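Geeta Kandpal has been arranging and rearranging the same room at Inness for 14 years, and she still talks about it the way other people talk about a favourite dog. I'd barely put my bag down before she was telling me about the wall.

"Everyone wanted it plastered," she says, "and I said over my dead body! You don't get a curve like that twice, and red brick warms up all the white (I do love white furniture, I'm hopeless)."
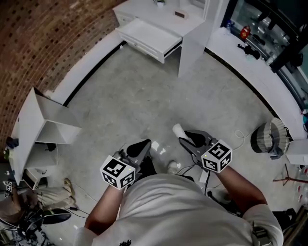

The desk with its drawer or tray out, brick wall at left.

The concrete floor took her longer to come around to. She'd had her heart set on timber, right up until the quote arrived, and now she reckons the grey speckle is very forgiving. "Shoes end up on it, cables end up on it, and I've stopped fussing," she laughs.

Her next job is the shelving, the open unit with the angled shelves, which she'd like to organise properly in January. The little pot plant on the desk is staying put, though. "It likes it there," says Geeta, already off to fill the kettle for both of us.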